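Ticket 4-200: Center line markings worn, Kurnura road
Queue: Road surface and markings
Opened: 2018-09-29
Status: Open – awaiting materials
Priority: Normal

Reported problem
Center line dashes on the two-lane section north of the Kurnura turnoff are hard to pick out at night. Length affected is given as 8 km. Caller reports no trouble with the edge lines.

Log entry 1
Checked the marking register. Center line was last repainted in March, edge lines under a separate job. Both are listed as the same paint, but the batch numbers differ. Center line batch is 23. Edge line batch was not entered.

Log entry 2
Drove the section in both directions, once in daylight and once after dark on low beam. Daylight: dashes present over the full length, edges of the paint ragged in places. Dark: dashes return very little light past the second one ahead. Edge line acceptable throughout. Headlights and windshield cleaned before the second run to rule out the vehicle.

Log entry 3
Scraped a sample from three dashes. Glass bead coverage is thin on all three and close to nil on one. Paint thickness is within tolerance. This points to the bead dispenser on the striping truck – the paint itself looks fine.

Log entry 4
Jutent depot confirms the dispenser was stripped down and cleaned after the March job. No record of a flow test before it. Asked for the pressure readings from that day.

Next steps
Flow test on the dispenser before it leaves the depot again. Restripe center line only, full 8 km, with beads at the standard rate. Old patches to be swept first. Leave the edge line alone.
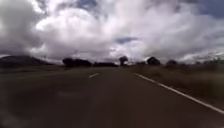 Restripe needs a dry surface and 4 hours without rain, so the crew should check the forecast before loading. Ticket stays open until the night check has been repeated on the new paint.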